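Tema 6. Cómo leer las cifras de audiencia de las plataformas

Apuntes de clase. Asignatura: Industria televisiva contemporánea. Lectura previa: el capítulo de Rajkumari Saxena sobre medición y el informe de Vikas Negi para Ovatska (los dos están en la carpeta del curso).

1. Punto de partida

Cada vez que una plataforma anuncia que una serie ha sido "la más vista", conviene preguntar vista por quién, cuánto rato y comparada con qué. Las notas de prensa rara vez contestan a las tres cosas. Suelen contestar a una, la que mejor suena, y la prensa cultural la copia en el titular esa misma tarde.

En la televisión lineal había un panel, un medidor y una empresa externa que vendía los mismos datos a todos los canales. El sistema era malo, con muestras pequeñas y hogares que se olvidaban de pulsar el botón, pero todos discutían sobre la misma tabla. Ahora el que mide es el que emite, el que decide qué publica y el que firma la nota.

2. Las tres unidades más usadas

Horas vistas. Se suman todos los minutos reproducidos. Favorece a las series largas: una temporada de diez capítulos de una hora parte con ventaja sobre una miniserie de cuatro.

Visualizaciones. Horas vistas divididas entre la duración total. Corrige lo anterior, pero fabrica espectadores que no existen. Dos personas que abandonan a la mitad equivalen a una que termina.

Cuentas alcanzadas. Basta con que la cuenta haya reproducido el título durante un tiempo mínimo. El umbral cambia de una empresa a otra y a veces de un año a otro dentro de la misma empresa, sin aviso.

3. El caso Vusley

Vusley estrenó en marzo el drama policial Khurana y comunicó 4.000 horas de visionado en su primer fin de semana dentro del mercado de prueba. Negi tuvo acceso a los registros y encontró 3.241. La diferencia correspondía al tráiler y a las reproducciones automáticas de la pantalla de inicio. Vusley no mintió del todo: en ningún sitio de la nota decía que se tratara de episodios.

Más interesante me parece el segundo dato. De todas las cuentas que empezaron la serie, 723 llegaron al último capítulo. La nota de prensa no lo mencionaba, y tampoco lo preguntó ninguno de los medios que la reprodujeron. Sin el número de cuentas que la empezaron, además, el 723 sirve de poco. Negi lo pidió y no se lo dieron.
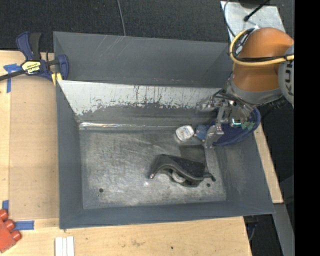
¿Por qué se cancela una serie que figura entre las más vistas?

Porque la lista mide volumen y la renovación se decide con otros criterios: coste por capítulo, porcentaje de cuentas que terminan la temporada y altas atribuibles al título. Una serie cara puede encabezar la clasificación durante semanas y seguir sin compensar.

4. La tasa de finalización y su leyenda

Circula por foros y artículos que por debajo del 70 por ciento de finalización no hay segunda temporada. Saxena rastreó la cifra y no encontró ninguna fuente primaria, solo artículos que se citan entre ellos. Es posible que exista un umbral interno en alguna empresa. También es posible que haya varios, según género y presupuesto, o que el umbral se invoque cuando la decisión ya está tomada por otros motivos. Quien use ese número en el trabajo final tendrá que decir de dónde lo saca.

Lo mismo vale para las peticiones de firmas tras una cancelación. Dan titulares durante unos días y casi siempre se presentan como prueba de una audiencia enorme. Una firma indica que alguien firmó - ni siquiera que viera la serie entera.

5. Zastthorpe, o la cancelación "por sorpresa"

El thriller Zastthorpe se canceló tras una temporada y la prensa habló de decisión inesperada. Repasando la cronología de Saxena se ve que los decorados se habían desmontado antes del anuncio y que las opciones contractual de los guionistas no se habían prorrogado. Sorpresa para el público, quizá. Los responsables dijeron estar "muy orgullosos del recorrido de la serie", frase que aparece en tantos comunicados que ya no informa de nada.

6. Para el seminario

Traed una nota de prensa de un estreno reciente y subrayad la unidad de medida, el periodo y el territorio. Si falta alguno de los tres, anotadlo al margen. Buscad después dos noticias basadas en esa nota y comprobad si el periodista añadió algo por su cuenta.

Máximo dos páginas. No se aceptan capturas de redes como fuente de datos de audiencia.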